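Part 3: Recording your first demonstrations in the simulator

Okay, the software is installed, the test page in Part 2 came up green, and you want to move the arm. Me too! I put this section together after walking Gayan Chowdhury and Noémi Szekeres through their first session, so most of the notes come from places where one of them got stuck (or I did).

Before you start, plug the hand controller straight into the computer. Hubs cause dropouts and you'll spend an hour blaming Preltar for it.

1. Open Preltar and pick Kitchen Counter from the scene list. Give it a minute the first time, it has to load all the objects.

2. Press Home. The arm goes to its start pose and the gripper opens.

3. Hold the controller the way you'd hold a marker, pointing down, and squeeze the side button. That's the clutch. While you hold it the arm follows your hand, and when you let go the arm stays put.

4. Practice a bit with recording off. Go left, right, up, down, then twist your wrist slowly. Thirteen minutes was enough for Noémi. I needed a whole afternoon, so don't feel bad.

Note: if the arm goes left when you go right, your view is turned around. Press V until the directions feel natural to you, then leave it alone for the whole session.

5. Choose a task from the Task menu. Start with a plain pick and place, one object, nothing fancy.

6. Press Record, wait for the beep, and do the task in one smooth go. Come down from straight overhead, close the gripper, lift, carry, lower, open, back away.

7. Press Stop, then Keep or Toss.

Caution: toss anything where you bumped another object on the way, even if the task worked out fine in the end. The robot copies the bump too. I kept a bunch of those in February and had to throw out 70 recordings later, which still stings.

8. Press Shuffle so the objects land in new spots, and go again from step 6.

Note: a crowded counter is harder but the recordings are worth more. Raise the Clutter slider once you can do ten clean ones in a row. Long things that overlap are the tricky part, so turn the gripper to line up across the handle before you go down.

9. Every so often, press Save Session. Autosave only runs when you quit, and it won't save you from a crash (ask Kimutai Mugo!).

Our full set has 470 kept recordings now, and I still do a few new ones every morning with my coffee. Part 4 covers playing them back and trimming the slow starts.

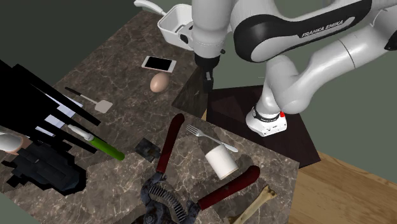
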